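Inicio Relatos Exposiciones Talleres Archivo Contacto

La sala pequeña

La galería municipal de Clodside tiene tres salas, y a mí me dieron la tercera, la pequeña, que antes era un guardarropa. En la pared quedaban todavía los agujeros de las perchas. Los conté la primera tarde, mientras esperaba a que alguien me trajera una escalera: eran noventa. Pregunté si podía taparlos y la directora me contestó que podía hacer lo que quisiera, siempre que el lunes después de la clausura la pared estuviera igual que antes.

—¿Igual que antes, con los agujeros? —pregunté.

—Igual que antes —dijo ella, y se fue a contestar el teléfono.

Yo había llegado de Pendiston en el autobús de la mañana con mis grabados en una carpeta de cartón, envuelta en dos bolsas de basura, porque en febrero en esa costa llueve de lado. Durante el viaje llevé la carpeta sobre las rodillas. El hombre que se sentó junto a mí me preguntó si era un espejo. Le dije que eran grabados. Me preguntó de qué. Le dije que de la misma casa, siempre la misma, vista desde el otro lado del río. Se quedó pensando un rato y después me preguntó si la casa estaba en venta.

La casa no estaba en venta. Era la casa donde mi madre había limpiado durante muchos años, y yo no había entrado nunca en ella. De niña la esperaba en la orilla de enfrente, sentada en un muro, y miraba las ventanas para adivinar en cuál de las habitaciones estaba. Cuando se apagaba la luz de la cocina, yo sabía que tenía que bajar al puente. De todo lo que he aprendido a mirar en mi vida, eso fue lo primero.

Las otras dos salas las ocupaba un colectivo que se llamaba Fumotus. Eran jóvenes, eran amables y trabajaban con humo. Tenían máquinas para producirlo, tubos para conducirlo y unas láminas de vidrio donde el humo, al pasar, dejaba una mancha. La mancha era la obra. Me lo explicaron con mucha paciencia, los cuatro al mismo tiempo, mientras comían mandarinas sobre una caja. En el catálogo les correspondían doce páginas. A mí me correspondía media, y compartida con el plano de las salidas de emergencia.

No quiero que se entienda que me quejaba. Yo tenía entonces cincuenta y un años y era mi primera exposición fuera de Pendiston. Había grabado aquellas planchas por las noches, en la mesa de la cocina, con un buril comprado de segunda mano, y las había impreso en el taller de una escuela donde me dejaban usar la prensa cuando los alumnos se marchaban. Media página me parecía mucho papel.

Colgué los grabados el sábado. Tardé todo el día. Los puse a la altura de los agujeros, de manera que cada clavo entrara en uno que ya existía, y así no tuve que hacer ninguno nuevo. El resultado fue que los grabados quedaron un poco altos. Cuando la directora pasó a verlos levantó la barbilla, como quien busca el número de una calle.

—Están altos —dijo.

—Sí.

—La gente tendrá que mirar hacia arriba.

—Desde la orilla también se mira hacia arriba —le dije—. La casa está en una cuesta.

Ella apuntó algo en su cuaderno. Después vi que había apuntado: «sala 3, alta».

La inauguración fue el domingo a las seis. Vino bastante gente, casi toda por el humo. A las seis y media se disparó la alarma y tuvimos que salir a la calle, bajo la lluvia, con los vasos en la mano. Volvimos a entrar y se disparó otra vez. A la tercera, la directora mandó apagar las máquinas, y los de Fumotus se sentaron en la escalera con la cara de las personas a quienes se les ha muerto una planta. Entonces, como en las dos salas grandes ya no pasaba nada, el público empezó a entrar en la mía.

Entraban de cuatro en cuatro, porque no cabían más. Con los abrigos mojados, la sala recuperó su olor de guardarropa. Una señora colgó el paraguas en uno de mis clavos, debajo de un marco, y no me atreví a decirle nada. Se quedó mucho tiempo delante de la última prueba, la que tiene todas las ventanas negras menos una.

—¿Quién está ahí dentro? —me preguntó.

Le respondí que mi madre. Ella asintió, y siguió mirando como si la fuera a ver pasar.

—Ahora va a apagar —dijo.

Me tuve que ir al pasillo. Allí había una mesa con el libro de visitas y un contador que la directora ponía en marcha en enero y paraba en diciembre. Marcaba 3.434. Me pareció un número muy grande para un edificio tan frío. Uno de los chicos de Fumotus, el más alto, estaba apoyado en la pared y me ofreció la mitad de una mandarina.

—A nosotros nos han apagado —me dijo—. Lo suyo no se puede apagar.

No supe si era un elogio. En mi idioma lo habría sabido, pero llevo treinta años en este y todavía hay frases que me llegan con el abrigo puesto. Le di las gracias y me comí la mandarina.

Vendí un grabado. Lo compró un restaurante de la plaza, el Huang, para ponerlo junto a la caja. Fui a verlo antes de tomar el autobús de vuelta. Lo habían colgado bajo, a la altura de los ojos de quien está sentado, entre el calendario y el precio de las sopas. Pedí una sopa y me senté enfrente. En la cocina del local había una ventana que daba al comedor, y detrás se movía alguien que yo no alcanzaba a ver entero, solo las manos y a veces un hombro.

Esperé hasta que cerraron. Cuando se apagó aquella luz me levanté sin pensarlo, recogí la carpeta y ya estaba en la puerta, mirando hacia dónde quedaba el puente, antes de acordarme de que en Clodside no hay río.

El lunes desclavé lo que faltaba por teléfono, es decir, llamé a la directora y le pedí que lo hiciera ella, porque había perdido el valor de volver. Me mandó los grabados bien envueltos, con una nota. La pared, decía la nota, estaba igual que antes. Faltaba el paraguas de una señora, que había venido a preguntar por él, y había aprovechado para preguntar también si la luz de la casa seguía encendida.

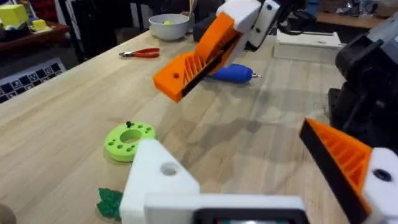 Herramientas pequeñas y piezas impresas en 3D sobre un banco de madera clara.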